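Karam overhead book cradle: review after one October of use

The archive of a small teaching congregation is rarely a neat thing. Ours runs to election registers, chapter minutes, letters between superiors and chaplains, and a quantity of loose correspondence folded so often that the creases have worn through. Copying it on a flatbed was never sensible. The bindings are tight, and a register pressed flat against glass loses its spine quickly. I bought the Karam cradle to replace the flatbed, and have now put two full registers and most of a letter book through it.

Construction

The cradle is a V-shaped support with a fixed opening of 90 degrees, two sliding platforms and a column for the camera. The platforms move independently, so that the spine stays centred as the pages shift from right to left. They lock with a thumbscrew on each side. The screws are small and need a firm turn. The left one on my unit worked loose twice during the first register, and a drop of thread compound cured it.

The column is rigid enough for exposures of up to a second. Beyond that, footsteps on a suspended floor will show as softness in the finer pen strokes.

Handling of bound volumes

The largest volume I tried was a chapter book 40 cm tall, and it overhung the platforms slightly at head and tail. It was stable, but I would not go larger. Thin volumes give more trouble. A pamphlet of constitutions with 52 pages had too little weight to settle into the V and had to be held with snake weights, which Karam does not supply.

Page turning is by hand. There is no glass platen in the basic kit. For vellum or badly cockled paper this is a real lack, and the optional platen is priced high for two sheets of acrylic and a hinge.

Loose letters

A letter folded in four will not lie on a sloped surface without help. I set one platform level, using the wedge in the accessories bag, and photographed the letters from directly above. Results were good. Faded iron gall ink on blue paper came out legible, including the cross-written passages in two letters from a mistress of novices to her bishop.

Software

The cradle comes with a licence for Colley, a capture program which names files by volume and folio. It handles recto and verso correctly once the starting folio is set. It does not handle inserted slips. Amna Hashmi, who catalogues with me, keeps a separate list of these and renumbers at the end of each session — tedious, but reliable. Colour correction is basic, and I turned it off.

Compared with the Allow stand

The Allow stand is cheaper and folds away. Its platforms move together on a single rail, so the gutter drifts out of focus as the text block thins on one side. For single sheets there is little to choose between them. For registers the Karam is clearly better.

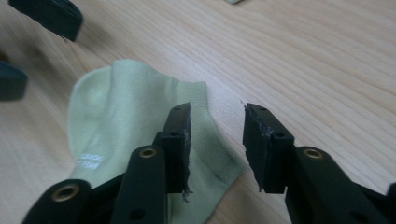 Verdict

Recommended for bound manuscript volumes of ordinary size in sound condition. Budget for snake weights and check the thumbscrews at the start of each session. Houses with mostly loose papers can save their money and buy the Allow.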